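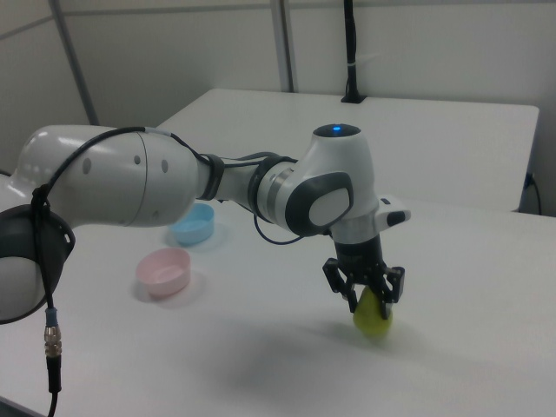
Cable management is the sort of thing people fuss over when they've run out of real faults to chase, according to a reader in Badport who wrote in after my last post. Put the strap anywhere, he said, and get on with the job.

I'd like to agree with him, as I'm lazy about straps myself. But I've just spent most of November on an arm with an intermittent gripper fault, and I'm no longer in the mood.

The cell is a plain one. White arm, parallel gripper, two small bowls, and a yellow-green object, probably fruit, to pick up and put down. The gripper cable runs along the outside of the arm, over the top of the big link, then under a strap on the forearm, with a loop left hanging before the wrist. The loop is there so the wrist can turn without pulling on anything. How big it ought to be is where the trouble starts.

Belier, who sold us the dress kit, have a leaflet with a tidy drawing in it. The drawing shows the arm in one pose. Lovely, except the arm has other poses, and in a couple of them our loop went tight as a washing line. I moved the strap back towards the elbow and got more slack. Then the slack flopped about on the fast moves. I moved it forward a bit. You can guess the rest of that afternoon.

### The fault itself

Every so often the gripper stopped answering. The log said "communication lost", which could mean anything. The supplier's first suggestion was a firmware update. It is always a firmware update. I did it, to be polite, and the next dropout came 33 minutes later.

What I did after that, in case it's any use:

- turned the wrist slowly by hand control, end to end, watching the loop
- did the same at 80 per cent speed
- wiggled every connector in turn with the gripper powered and the arm stopped
- swapped the cable for the spare

The wiggling got me a dropout at one connector, once, and then not again. The spare cable has done 32 hours without a fault. I'm told this proves it was the cable. I think it proves the spare has done 32 hours. I also undid and remade every connection while I was in there, so I've changed two things at once and deserve what I get.

The Araújo cell down in Cetstead has its cable inside a sleeve, and they swear by it. Perhaps. A sleeve also hides a chafed jacket very nicely until the day it gives up.

For now the strap is snug enough to hold and loose enough to slide a finger under, and I look at the loop each morning before starting. The old cable is in a drawer with 7 written on the tag, after the pin I suspect. I'll put a meter on it when I can borrow one that works.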